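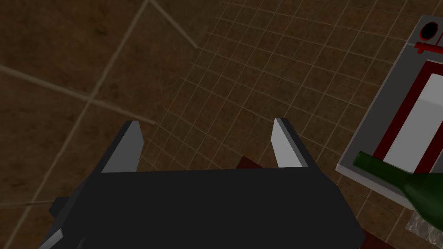
## 4. Putting the Kerslake to work

By now the Kerslake softener should be standing upright, with the bypass valve pointing at you and the drain hose going somewhere you'd be happy to see water. If any of that is untrue, go back to section 3. We'll wait.

You will need:

- two bags of softener salt (tablets, not the stuff for driveways)
- a bucket
- an adjustable wrench
- the little packet of test strips taped inside the lid, which you have possibly thrown away

### 4.1 Letting the water in

1. Check that the bypass valve is set to BYPASS. Both arrows on the handle should point across the pipes.
2. Turn on the water supply to the house. Look at every joint you made in section 3. Run a dry finger under each one, too; a slow drip will hide from your eyes for a week and then introduce itself to the floor.
3. Open the nearest cold faucet and leave it running.
4. Turn the bypass handle a quarter of the way toward SERVICE and stop. The tank will hiss and gurgle. It is pushing air out and will do this for several minutes.
5. When the faucet stops spitting, turn the handle the rest of the way.
6. Close the faucet.

**Caution:** Don't open the bypass in one heroic twist. A sudden rush of water lifts the resin beads and can carry them into your plumbing, and you will be finding them in faucet screens until you sell the house.
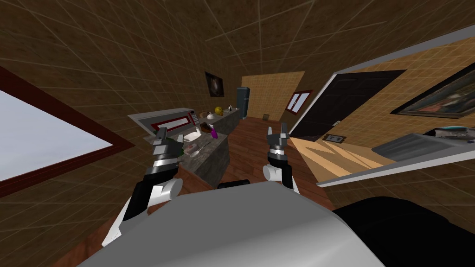
**Can I use the hot water while the tank is filling?**

Wait until step 6 is done and the cold water runs clear, then run the hot.

### 4.2 Adding salt

1. Lift the lid of the brine tank. If there is a plastic bag of fittings in the bottom, take it out. It belongs to section 3, and we won't ask.
2. Pour in water from the bucket until it just covers the grid. This is the only time you add water by hand.
3. Add salt until the tank is two-thirds full. Pour it to the side of the float tube, not down it.
4. Put the lid back on.

**Note:** A tank filled to the brim doesn't soften any better. It does tend to form a crust, known as a salt bridge, with nothing underneath. The unit will carry on as though all is well – your kettle will know otherwise. Poke the salt with a broom handle every month or so, gently.
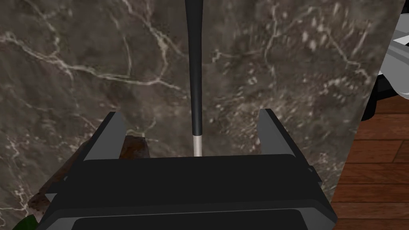
### 4.3 Setting the controller

The Kerslake ships with the Flanico controller, which has one knob, three buttons and strong opinions. It returns to the clock after a short spell of being ignored, so read the steps through before you start pressing things.

1. Plug in the power supply. The screen shows a row of dashes, then a time that is wrong.
2. Hold MENU until the time flashes. Turn the knob to the correct time and press OK.
3. The screen now reads HARD. It wants your water hardness. Dip a test strip in a glass of untreated cold water, compare it with the chart on the packet, and enter the number beside the matching color. If your reading falls between two colors, use the higher one.
4. Next comes LTR, the daily water use in liters. The factory setting is 300, and it suits a small household with normal habits. Raise it if you have teenagers.
5. The last screen is REGEN, the hour at which the unit rinses itself. It is set to 2 in the morning. Leave it there unless someone in the house showers at that time.
6. Press OK and hold it until you hear a beep.

If you never hear the beep, the settings weren't saved. The controller won't mention this.

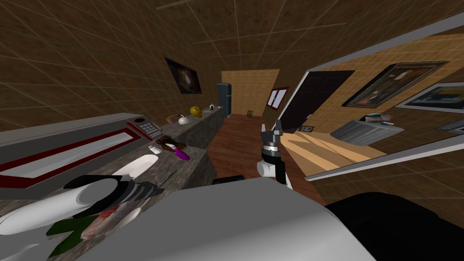
Once the beep has sounded, the settings stay put through a power cut, though the clock does not. After an outage you only need to repeat step 2. Owners upgrading from the older Nurkholm unit should note that its settings don't carry over, and that its power supply fits the Kerslake socket perfectly and will ruin the controller.

### 4.4 First rinse

1. Press and hold RINSE until the valve motor starts.
2. Go and look at the end of the drain hose. Water should be coming out of it. A little color at first is normal.
3. Stay nearby until the motor stops. The full cycle uses a fair amount of water and makes a noise like someone dragging a chair upstairs.
4. Test the softened water with a fresh strip. If it still reads hard, check the bypass handle before you call Allemetti support, as this is the first thing they will ask.

**Caution:** Keep the outside faucet on the untreated line. Lawns and tomatoes don't care for softened water.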